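Visit report: Kavano corrugating plant, open day

The Kavano plant opens its doors once a year, in December, when the order book is at its fullest and the machines are least likely to be standing still. Groups of a dozen are taken through at half-hour intervals. I had the 9:30 slot. Hearing protection, overshoes and a high-visibility vest were issued at the gatehouse, and phones went into a locker until the end of the production section.

The guide was Constanza Palma, a process engineer on the wet end. She spoke through a headset system, and reception dropped out twice near the boiler house, so my notes on steam supply are thin.

Site and layout

The building is a long single-story shed running east to west. Paper reels come in at the east end and pallets of flat boxes leave at the west. There is one corrugator and four converting lines, with a buffer of roller conveyors between them. The starch kitchen and boiler are on the north wall. Offices and the test lab are upstairs at the west end.

The reel store came first. Reels stand on end, stacked three high, and are moved by clamp trucks. Each one has a label with grade, basis weight, width and moisture at receipt. The plant buys most of its liner and medium as recycled grades and keeps a smaller stock of kraftliner for heavy work and damp conditions. One aisle was taped off. A clamp truck had bruised the outer layers of a reel the night before, and two operators were slabbing off the damaged paper with a knife. Palma said that a clamp set slightly too tight also pushes the reel out of round, and the effect shows up later as tension swings at the unwind.

The corrugator

We walked the full length of it on the operator side. The order of the machine is conventional: reel stands with automatic splicers, preheaters, two single facers, the bridge, the glue unit, the double backer, the slitter-scorer, the cutoff knife and the stacker.

At the single facer the medium is conditioned with steam and pressed between two fluted rolls. Starch adhesive goes on the flute tips and the first liner is bonded there. The resulting web is flexible in one direction only. It is carried up onto the bridge, where it piles in slow loops and acts as a buffer while a reel is spliced. The loops were deeper on the C-flute side than on the B-flute side during our visit. I asked why and was told the operator on that side likes to have more in hand.

The second liner is added at the double backer, a run of heated plates with a belt on top. The board leaves it rigid and still hot. The display above the desk read 140 meters per minute with a web width of 2,140 millimeters. The order in progress was a single-wall C-flute for a produce packer, and the trim on either side was being pulled away by suction to the baler.

Warp was the main subject of questions here. Board that comes off curved will not feed properly into the converting machines. The usual cause is a moisture difference between the two liners, and the first correction is to change the wrap on a preheater so that the wetter liner spends longer against the hot drum. Palma showed us a rejected sheet with a twist along the diagonal. Twist cannot be corrected with heat. It comes from fiber orientation in the paper, and the only remedy is to change the reel.

The starch kitchen

This was a short stop. The adhesive is a mix of raw starch, a cooked carrier portion, caustic soda and borax in water. The raw starch gels only when it reaches the glue line and meets heat. Viscosity is measured with a flow cup, by hand, at the start of each shift, in addition to the inline reading. The kitchen smelled faintly of wet flour. The floor was the cleanest in the building.

Converting

After a rest period in the buffer, the board goes to one of the four lines. Two are flexo folder-gluers for ordinary slotted boxes, one is a rotary die-cutter and one is a flatbed die-cutter for work with close tolerances.

Horacio Lagos, who runs the larger folder-gluer, took over the commentary. His machine prints two colors, creases, slots, folds and glues in a single pass, then counts and bundles. He stopped it for a changeover while we were there, and this was the most useful part of the tour. The printing plates come off on their mylar carriers, the ink is flushed back to the bucket, and the slotting heads move to preset positions. The new order was a plain box, so no plates went on. The first sheet was pulled out and checked with a tape at five points. Slot depth was fine. The gap at the glued joint was wide by a millimeter or so and he closed it up from the desk. The third sheet was accepted.

Lagos was particular on the matter of creases. A crease that is too light makes the panel roll at the fold and throws the box out of square. One that is too heavy cracks the outer liner, and dry winter air makes the cracking worse. He keeps the hall humidified and complained that the doors at the dispatch end are left open.

The Zirelitz die-cutter

The rotary machine is marked Zirelitz and was put in last spring. Cutting dies are curved plywood shells with steel rule, mounted on a cylinder, and they cut against a soft urethane cover. The cover wears and has to be trimmed and rotated. Waste is shaken out on a section of vibrating belts. A fair amount of it was getting through to the stacker, and a man with an air line was blowing off each stack. The flatbed machine next to it is slower and has no such trouble. Work for Pirura, a maker of kitchen fittings, goes through the flatbed on account of the small locking tabs.

Test lab

Erhan Bilgin runs the lab. It is kept at controlled temperature and humidity, and samples are left to condition overnight before testing. He demonstrated an edge crush test and a box compression test. For the second, an empty taped box is set between two platens and the top one is driven down at a constant rate. The first specimen failed at 2,896 newtons, with the bulge starting in the middle of the long panels and running to the corners. A second box from the same order, with a hand hole cut in each end panel, failed noticeably earlier. He let the group keep the crushed ones.

He was careful to say that the lab figure is not the load a box will carry in a warehouse. Time under load, humidity, overhang on the pallet and misaligned stacking all take their share, and the designer divides the lab figure by a safety factor chosen for the route.

Second use and recovery

The last talk was given upstairs by Mwanahawa Shirima from Wanyama, the firm that collects baled board for the mill. Her subject was what happens between the customer's door and the bale. Shipping boxes are designed for one trip, but a good share are kept at home for storage, moving or sorting out closets, and come back months later or not at all. With the flaps open, a box has lost much of its stiffness. The panels are free to bow, the flap creases have been worked back and forth, and small tears start at the slot ends and edges. None of this matters much when the contents are light.
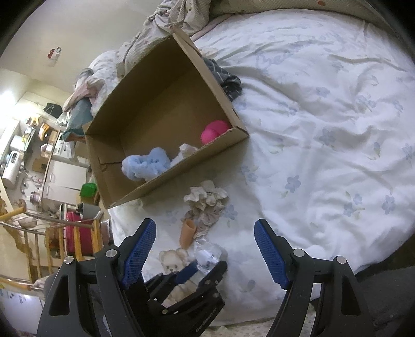 What the mill will and will not take

Shirima's list was short. Tape and labels are tolerated in normal amounts and screened out in the pulper. Wax coatings, plastic lamination and food grease are not accepted. Wet board is accepted at a reduced price, with moisture probed at the gate. Colored print is not a concern for brown grades. She asked that boxes be flattened and emptied, and said that textiles left inside are a regular nuisance, as they wrap around the pulper rotor and have to be cut free.

A question from Somtochukwu Balogun, in the group with me, concerned fiber length. Each pass through the pulper shortens and stiffens the fiber, and the mill makes up the loss in strength with surface starch and a proportion of fresh stock. She did not want to put a number on how many passes are possible.

Practical notes

The tour takes 2 hours, plus the talk. Stairs are unavoidable between the hall and the lab. The west parking lot is used by trucks, and visitors should take the smaller one past the gatehouse. Coffee is served in the canteen afterward. Places are released through the plant's front office in the fall, and children under twelve are not admitted to the production floor.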